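Category: Wildlife genetics > Field sampling > Scat and hair
Last updated: November 16, 2023

Zatar Jiler DNA Field Kit, 14 tubes, $66

The Jiler kit is for getting animal DNA out of droppings and shed hair without a freezer. You swab the sample, snap the swab into a tube of Kollamik buffer, shake it, and mail it to whatever lab you use. Zatar's leaflet says the DNA keeps "indefinitely" at room temperature. We would not repeat that to a customer. Zatar has shown us results for 8 weeks, from tubes kept on a shelf indoors, and a hot truck in July is a different test.

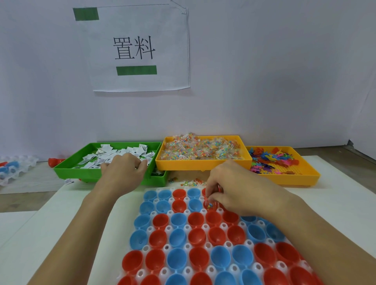

My samples from old, rained-on scat all failed and the fresh ones were fine, so I don't see what the fancy buffer is doing for me, one buyer wrote to us. We think that is a fair complaint. A buffer slows down decay. It can't put back DNA that was gone when you found the pile, and the words "recovers degraded samples" on the Zatar box ought to come off.

What you can expect to learn is the species, in most cases, and often the sex. Telling one animal from another takes more markers and a lab willing to run each sample several times. If your plan is to count bears or work out who is related to whom, talk to the lab before you order.

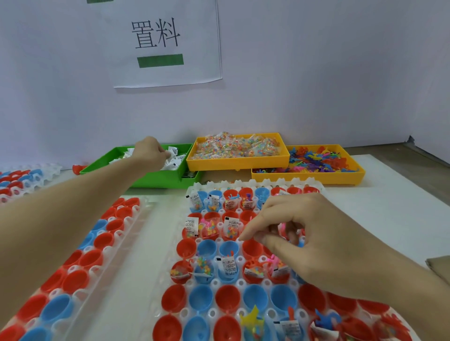
Trays below the 置料 sign.

Hair is a harder sell. You need roots, and most hair caught on a fence has few of them. Zatar suggests 5 hairs per tube. We'd put in more if you have them, so long as they came from one clump. Mixing clumps can give you two animals in one tube and a result that means nothing.

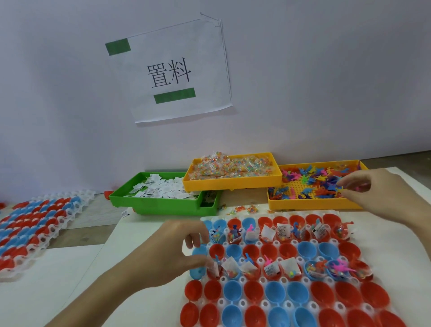
The same goes for swabs, so change gloves between samples. Gloves are not included, which seems cheap at this price. Prins sells a plain swab and ethanol set for less, and for fresh scat that gets to the lab quickly we can't point to a good reason to pay extra for the Jiler.

Lab fees are separate. Opened kits can't be returned.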